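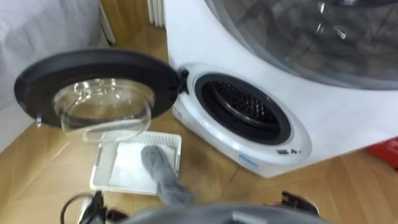 Robot learns the laundry at Dodico, one load at a time

I spent a morning this month at Dodico's place in Holst, watching a robot get taught how to load a washing machine, and I have to say I came home and looked at my own hamper with a bit more respect. The company has been at this since January. The project is called Galon, and the idea is easy enough to explain over coffee: a person does the job through the robot, again and again, and the recordings go into teaching it to do the same job on its own.

So a person sits in the next room with a headset on and a pair of gloves, and when they reach out, the robot reaches out. When they close their fingers, its fingers close. They see what its head camera sees (mostly floor and washer, in this job) and they have to bend it, lean it and keep it on its feet the whole time. Every run from start to finish gets saved, and that's what they call a demonstration.

They have 200 of them so far for the washer task. Of those, 146 were good enough to keep. The target for the summer is 600, and Jonalyn Tan, who keeps the schedule, told me that she'd rather be late with good ones than on time with junk. I asked what makes one junk and got a long answer! The cloth gets dropped and picked up again in some weird way, or the operator stops to think and the robot just stands there with its arm out, or it all goes fine but the last bit of cloth is hanging over the rubber seal and the operator calls it finished anyway. That last kind sounds harmless to me. Jonalyn says it's the worst of the lot, as the robot will happily learn that a sock hanging halfway out of a washer is a sock that's in the washer. I know people who learned it that way too.

There are five operators on the rota. I got to watch Jayson Galang, who had the morning slot, and then Shiela Dumlao took over before lunch. They're very different to watch. Jayson goes in fast, grabs, lifts, and then slows right down at the opening. Shiela takes the same steady pace from beginning to end, and she talks to herself under her breath the whole time ("over, over, down, okay, let go"). Both of those styles get kept, which surprised me. I'd figured they would want everybody doing it the same way, like a dance step. But they want some spread in there, so the robot doesn't come to believe there's exactly one correct path for an elbow.

What I had never thought about is how much of laundry is done by feel. You or I grab a wad of cloth and know right away whether we've got one layer or three, whether it's slipping, whether a corner is stuck on something. The operators get hardly any of that. The gloves give a little buzz when the fingers meet something, and past that they're going by eye. Jayson told me that for his first week he squeezed everything as if it was trying to escape, and his own hands ached at night from gripping nothing at all.

Then there's the leaning. A front-loader sits low, and a robot that walks on two legs doesn't much like folding itself down toward the floor with an arm stuck out in front. Most of the early runs were lost there, I'm told, before any cloth had moved anywhere. They now start with the knees already bent and go for the cloth from that position, and that's made the days a lot calmer.
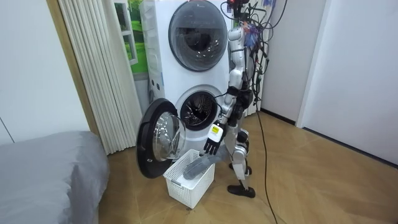

Kristine Dalisay is not convinced that anybody needs this, and she said so when I mentioned my visit in last week's roundup. She wrote that loading the washer takes her two minutes and it's the folding, the matching and the putting away that eat her Sunday afternoons, so why don't they start there? She also wanted to know whether a robot trained on one washer would be any use in front of hers, which has a door that sticks and a seal that grabs at anything thin.

Fair questions, both of them, so I took them along with me.

On the folding: it's coming, but later. Jolien Dewulf runs the training side at Dodico, and she picked loading first for the simple reason that you can tell at a glance if it worked. The cloth is in the drum or it isn't. With folding you get into arguments (she and her sister fold towels differently and have apparently not settled it in all these years), and if the people can't agree on what a finished towel looks like, the recordings will be a mess.

On the sticky door: no, it wouldn't be much use yet, and I liked that she said so straight out. Everything they've recorded so far starts with the door already standing open. Doors are a separate task with their own recordings, and those haven't been started. Different washers come after that. They have a deal in the works with an appliance store over in Gusow to bring the robot in after closing time and record in front of whatever is on the floor there, and I've already asked if I can come along for that one. I was told maybe.

I did ask if I could have a go myself. I was told yes! I want it on the record that I was terrible. You put on the headset and your stomach does a small flip, and then you look down and your hands are black and have the wrong sort of fingers. I reached for the cloth and stopped well short of it. I reached again and went past it. Shiela was standing next to me saying, very kindly, that everybody does that, and to move my head a little from side to side so I could judge the distance better. It helped. I did get hold of a corner in the end, and I lifted it, and I felt like a champion for as long as it took to drop it again. None of my runs will be kept, and I support that decision fully.

The trick, if there is one, seems to be in using both hands. My instinct was to pinch a bit of cloth with one hand and sort of fling it at the hole, as I do at home. What the good operators do is take the top in one hand and the bottom in the other, bring the whole piece up in front of the opening and feed it in. It looks fussy. But a long piece of cloth held at one end swings around, and the low end finds something to catch on. With two hands on it you decide where both ends go.
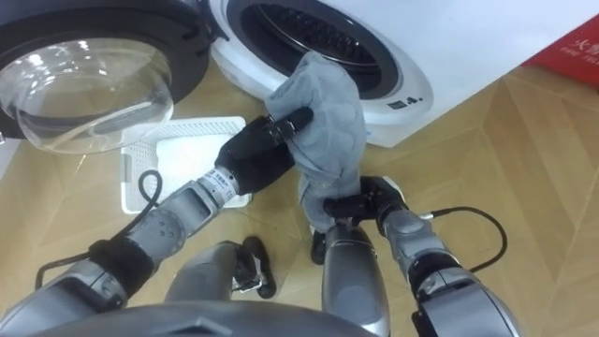

Two hands on the gray cloth, with the washer door open, during the Galon work at Dodico in Holst.

They stick to small, plain pieces for now. I asked about bedsheets and Jayson laughed out loud. A fitted sheet, he said, is a two-person job for people, and he's in no hurry to find out what it is for a robot. Sleeves are next on the list, then things with buttons, and after that a proper mixed load where you can't see what you're going to pull out until you've pulled it.

Now for the part that everyone asks me about: does it work without the person? I saw them try it a few times toward the end of the morning, with the headset hanging on its hook and Shiela standing by with a hand on the stop button. I'd call it promising and a bit funny. On the first try it reached for the cloth and got it, brought it up very neatly, and then waited in front of the opening for so long that I thought it had been switched off. Then in it went. On the second try it missed the cloth completely and carried a handful of air over to the drum with the same great care. Jolien didn't seem bothered. She wrote something down and said the miss was more useful to her than the one that went in, as she could go back and see which kind of start they hadn't recorded enough of. In this case it was cloth lying flat. Most of the kept runs begin with it bunched up, and bunched up is a lot easier to grab.

So the afternoon plan got changed on the spot, and Shiela was down for flat cloth until four o'clock. I left them to it.

A few practical bits for those who wrote in. Dodico isn't selling anything and there's no price, so please stop asking me for one. They are looking for more operators, part time, and you don't need any background in robots, though they do test you for motion sickness first (Jonalyn says that's where most of the applicants drop out, and after my own go I can see why). People who play an instrument tend to pick it up quickly, she says, and so did one applicant who used to ice cakes for a living. Names can be left at the front desk.

And Kristine, I passed on your vote for matching socks. Jolien wrote that down too.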